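Foro Economía Social y Empleo > Cooperativas de inserción
Tema: Taller textil con contratos de verdad, ¿quién más está en ello?

hilo_y_aguja
31/07/2020
¡Hola a todos! Llevo tiempo leyéndoos y por fin me animo. En Jiltari acabamos de cerrar el primer contrato grande: 2,000 prendas al año para una cadena de residencias, entre arreglo, planchado y doblado. Somos 15 personas en plantilla, casi todas venían de años sin cotizar, y estoy que no quepo en mí de contenta (perdonad el entusiasmo). Lo que más ilusión me hace es que el cliente nos eligió por plazo y por precio, y lo de la inserción lo preguntó después. 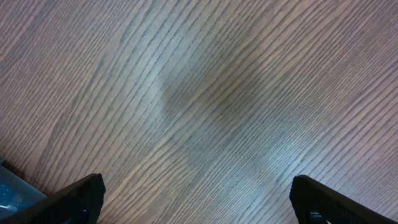 Ahora nos toca decidir si seguimos como asociación o damos el paso a empresa de inserción, y ahí quiero vuestra experiencia. ¿Cuánto os cambió la gestión del día a día?

marga_coop
Enhorabuena!!! Nosotras dimos el paso hace 3 años y lo volvería a hacer mañana. La gestión cambia mucho: nóminas, itinerarios, informes... pero el equipo se lo toma de otra manera cuando ve el nombre de una empresa en el contrato. Además cosemos para compañías de teatro, que pagan bien y avisan con tiempo (casi siempre).

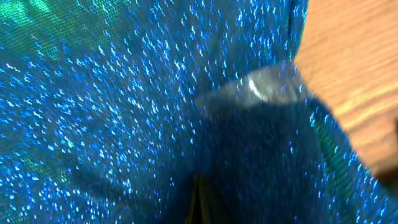 Tela azul con brillos

toni_r
Yo voy a ser el pesado del hilo. Un único cliente grande es un peligro. En Welton trabajábamos para una sola empresa, no renovó y tuvimos que parar medio año. Antes de tocar los estatutos buscaría dos o tres clientes medianos.

hilo_y_aguja
Toni, nada de pesado, lo he pensado mucho. Tenemos también la tienda del barrio y los arreglos a particulares, aunque es poca cosa todavía. Os copio cómo nos organizamos, por si le sirve a alguien:

1. Recepción y etiquetado. Cada lote entra con su hoja y no se mezcla con otro.
2. Repaso y doblado. Aquí empieza todo el mundo, en parejas, y a las pocas semanas ya hay quien enseña a los nuevos.
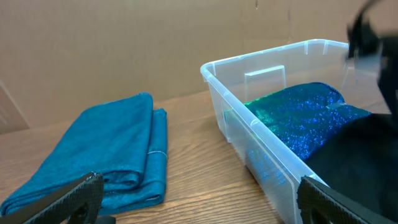
3. Salida. Firma la pareja que ha preparado el lote, y si hay una queja la atienden ellos con la encargada.

Sum-yee Wu
Me encanta lo de que firme la pareja – en Iltari lo hacía solo la encargada y era un tapón constante. Nosotros preparamos 105 lotes en julio con ese sistema y acabamos agotados. ¿Entregáis en bolsa o en caja?

hilo_y_aguja
En caja de plástico, que va y vuelve. La ropa llega mucho mejor y gastamos menos. 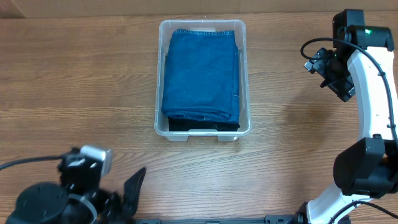
Vaqueros doblados en una caja transparente

toni_r
Las cajas están bien si el cliente las devuelve. A nosotros nos faltaban cada mes. Ponedlo en el contrato, con fianza.

marga_coop
Pues con la fianza no estoy de acuerdo, a un cliente nuevo lo espantas. Yo las apunto en el albarán y listo. Y sobre lo otro, Toni, tampoco hay que esperar a tenerlo todo atado, que así no arranca ninguna.

toni_r
Atado no, pero con el alquiler pagado sí :)

hilo_y_aguja
¡Qué gusto de hilo! Lo del albarán lo hablo con la encargada. Marga, ¿te puedo escribir por privado para ver vuestros estatutos? Los de Alcantara me pasaron los suyos, pero son de otra comunidad y hay cosas que no me cuadran.

marga_coop
Claro, escríbeme cuando quieras y te mando también el modelo de itinerario.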